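About Skevis

Skevis teaches robot arms by showing them what to do. Our operators guide an arm through an everyday task, either by hand or from a remote control station, and the movements are recorded so that a control program can learn from them. We work for manufacturers, universities and public bodies that need dependable records of skilled handling and do not have the staff or the floor space to make their own.

The company began as a two-room workshop in Presau and now runs 10 teaching stations across two sites. The Presau site remains our head office and houses the remote control stations. Our second site, at Nollen, is used for tasks taught by hand and for the training of new operators.

What We Do

A teaching session starts with a written task sheet agreed with the client. The sheet sets out the objects to be used, where they may be placed at the start, and what counts as a finished attempt. An operator then carries out the task through the robot, again and again, with the starting layout changed between attempts.

Two methods are in use. In hand guiding, the operator holds the arm and moves it through the task directly. In remote control, the operator sits at a separate desk and moves a smaller matching arm, which the robot copies. Hand guiding suits slow work close to a surface. Remote control is preferred where the operator's own hands would get in the way of the cameras – most sorting and packing work falls into this group.

Attempts that fail are kept and labelled as such. Clients may ask for them to be supplied separately or left out of the delivery.

The Lubis Program

Lubis is our library of household and sorting tasks. It was set up so that smaller organizations could license recordings without paying for a full project of their own. The library currently holds 477 task sheets, and 1,056 hours of recorded teaching were added in the last financial year.

Tasks in Lubis favour ordinary objects over purpose-made test pieces. Balls, soft toys, knitted cloth, crumpled foil and drink cans behave very differently in a gripper, and a basket that holds all of them together asks a good deal of the operator. Choosing what to pick up first is part of the skill being taught. Target boxes are made in our own workshop from cardboard, with coloured tops and round openings, and can be replaced the same day if they are damaged.

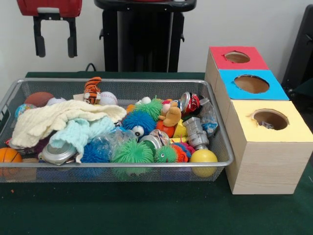

Our People

Skevis employs 69 people, more than half of them operators. No background in robotics is needed to join us as an operator. Past colleagues have come from sewing, dental work, baking and parcel sorting. Every new operator completes four weeks of paid training at Nollen before recording for a client, and is paired with a senior operator for the first project.

Sessions at the remote control desks are limited to 50 minutes, followed by a break away from the station. Operators may stop a session at any time.

Quality and Safety

Each recording is reviewed by a second operator who did not take part in the session. Stop buttons are tested at the start of every shift, and arm speed is restricted whenever a person is within reach.

Visits and Enquiries

Group visits to the Presau site are held on Wednesday afternoons and must be booked in advance through the enquiries desk. Closed shoes are required on the teaching floor. Requests for access to Lubis should include a short outline of the intended use.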